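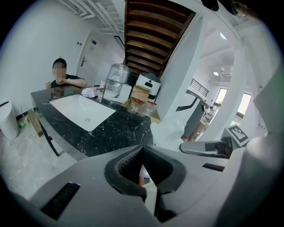

I've had the Coman countertop dish rack for a little over eight months now (bought it in August, right after we moved to Terncombe), so I figure I'm allowed an opinion. Our new kitchen has no dishwasher and a very short counter, and I wash dishes two or three times a day. I cook a lot of beans, okay? Beans make pots.

First, the good stuff. The tray tilts toward the sink and it drains all the way, even on my counter, which slopes the wrong direction. The mug pegs bend a little when you push on them, so the fat handmade mugs fit too. And it comes apart for scrubbing! My old one from Undgate had a seam that grew pink slime no matter what I did to it.

Now the grumbling. The silverware cup hooks on the short side only, and if you fill it with forks and nothing else is in the rack yet, the whole thing tips. My neighbor Farhad Nikzad has the same rack and keeps a cast iron lid in the far end, permanently. I've started doing that as well. Also the plate slots are too narrow for pasta bowls, so those end up on a towel like always.

I paid $27 on sale. Full price is a lot more than that and I don't think I'd go for it, especially with the cup problem. The feet have started to leave gray smudges too, but they wipe off with baking soda.

Four stars from me. If they ever sell the cup separately with a longer hook, I'll order one the same day.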